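Waffle Season

I have reached the age at which a person has opinions about towels. It crept up on me. At twenty-five I owned two of them, both stolen from the same gym, and I dried everything I had with whichever one was less objectionable. Now I own a blanket that exists only to be put over the other blanket, and last July I spent most of a Wednesday evening reading about weave density while my dinner went cold.

The occasion was a linen closet. Ours is 11 inches deep, a measurement I can only assume was arrived at by someone who slept in his coat. Everything that goes in has to be folded to fit, and everything that's folded to fit comes out looking like an accordion. So I decided we would keep less. My wife agreed to this in principle, the way she agrees with flossing.

Step one, according to all the tidying people, is to take everything out and put it on a big flat surface where it can be looked at. A big flat surface is the part they skip over. Our kitchen table seats four if two of them are friends. What you want is a proper slab of pale wood with nothing much going on, enough room for a plastic bin, a blanket and a towel to spread out without touching elbows. 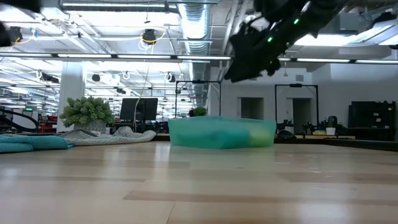

I have come down firmly on the side of the see-through bin. I used to be a basket man. Baskets look wonderful and you will never find anything in one again. I bought three lovely ones from a shop called Skaltlow and lost a hot water bottle in the middle one for two winters. With a translucent bin you at least get a blurry hint of what's in there, and a blurry hint is about all I need at this stage of life. Keep it shallow, though. The deep ones turn into baskets by the end of the month.

Color matters less than people say. My friend Borghild Forsberg, who has been trying to improve me for years, keeps all of her bins in one color and all of her towels in another, and it does look like a hotel. I tried it. I ended up with a shelf of things in nearly the same blue, each of them slightly annoyed with the others. Let the towels be towels.

Then there's the fold. Thirds the long way, then in half, then in half again, and it stands up on its own like a paperback. This works beautifully on anything flat and well behaved. A bath towel will take it. A pillowcase will take it and thank you. Anything with texture has other plans, and I've gotten through some 294 attempts on one waffle-weave throw without producing a corner I would show to my mother.

I love waffle weave all the same. I should say so, given how much I am about to complain. The little grid catches the light, it feels like something, and it makes a sofa look as if adults live nearby. But it stretches one way and sulks in the other, and however square you get it, the thing relaxes the minute you look for the next one. Pale gray is the worst. Every fold throws a small shadow, so you can admire your mistakes from across the room.

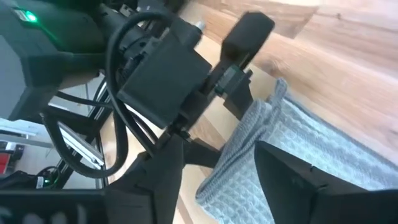

I asked Sigita Tamošiūnaitė, my neighbor two doors down, who used to sell bedding for Tistex and still can't walk past a guest room without straightening something. She told me I was pressing too hard. You lay it out, she said, you smooth it once from the middle with the flat of your hand, and then you fold it loosely and leave it alone. If it slumps, it slumps. I found this very hard to hear.

She also said to roll it if I couldn't live with the slump. I rolled it. Rolled, it is the diameter of a spaniel and does not go into an 11-inch closet by any route I've found.

So the waffle throw lives on the arm of the couch now, in a sort of heap that I've been calling a drape. The closet holds six bath towels, the good sheets, the sheets we use, and one shallow bin of odds and ends I haven't gotten to yet. The gym towels went to the car. I kept a plant on the windowsill beside the closet for a while because I thought it might make the hallway feel finished, and it has since moved to the bathroom, where it's doing much better than the hallway.

Next up is the drawer with the batteries in it. I'm told there's a system.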